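From: Milell
To: fatasik-users
Subject: Re: [fatasik-users] Right wrist cable catching on shelf edges

Hello everybody, and thanks to Pikberg for bringing this up. The original message came through on Saturday and I've kept the useful part of it below for anyone who missed it.

> We have the shelf cell going again after the move, but the right
> arm is still giving us grief. On the lower cubbies the wrist cable
> drags on the board and we get a joint fault. Log stands at 1,684
> picks since the last rebuild, with 35 faults, and 33 of those are
> the right arm. Is it the cable, or the shelf position? And does
> anyone have a routine for setting this up from scratch?
> Pikberg

Well, I'd say it's a bit of both, and I've been through the same thing on our own cell (more than once, I'm sorry to say). Let me go through how I do it, and please forgive the length.

I start with the shelf and leave the software alone until the shelf is right. Push the unit to its marks, then put a level on the boards, then check your marks again, because tile floors are never as flat as you'd hope. After that I jog the right arm by hand into a few cubbies with something in the grip and watch the cable the whole way in and the whole way out. Go slowly! Ours hangs down the side of the wrist, and you want to see what it does at full reach.

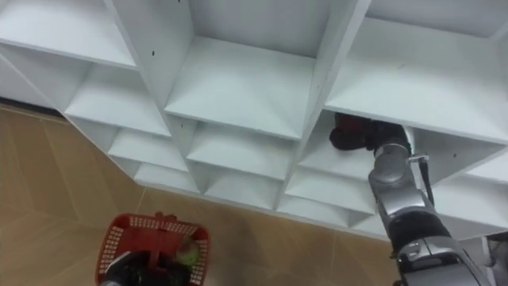
Right arm in under the shelf board, basket on the left.

If the cable touches, loosen the clamp, give the cable a small turn away from the board and tighten up again. Don't pull it tight to get it out of the way. I did that our first winter and ended up replacing the connector, and those are not cheap. You want a relaxed loop with enough slack for the wrist to roll both directions.

Next comes the basket arm. People forget about it, since it mostly just holds still, but if the basket sits too high the right hand has to swing out wide to clear the handle, and that wide swing is just where the cable gets into trouble. I drop the basket until the right hand can come back over it without a detour, save that as the hold pose, and then run a dozen slow cycles with fruit. 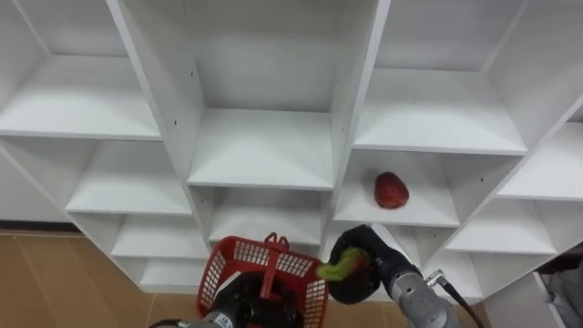 Milell

While you're at it, look over the glove coverings if you run them. A seam that has crept around toward the fingertips will change your grip more than you'd think. I check ours at the start of every week and swap them when the padding goes flat. Văduva posted a nice way of marking the glove with thread so you can line it up again, and it should be in the archive under March if you want to dig for it.

For the test fruit I like pears. They don't roll off the way apples do, but they're lopsided enough to show up a bad approach angle right away. Lay one on its side on a middle shelf and work with another in the hand.

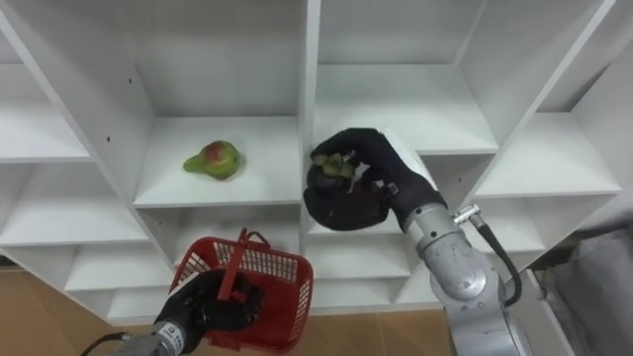 Pear on the shelf, a small green fruit in the right hand.

Then the approach itself. My habit is to stop the arm with the hand open at the fruit and look at it from the side before letting it close. The upper finger should have room above the shelf, and the thumb should stay clear of the front edge of the board. If the thumb is going to hit, raise the whole approach by 12 mm and try again, and only after that start fiddling with the wrist angle.

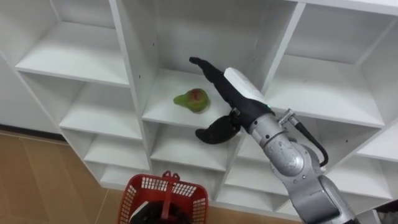
Once it looks good at one shelf, move the fruit to the lowest row you plan to use and do the whole thing over. The low cubbies are where I'd expect your 33 to be coming from, Pikberg, so I'd be very curious to know how they split by row if your log keeps that. If they're all at the bottom, try moving the unit a little farther from the base before you spend money on a new cable.

Two more small things and then I'll let you go. Write down the clamp position when you're happy with it (I use a paint pen on the housing), and rerun the slow cycles any time somebody mops, as ours always seems to get nudged.

Let us know how you get on!

Milell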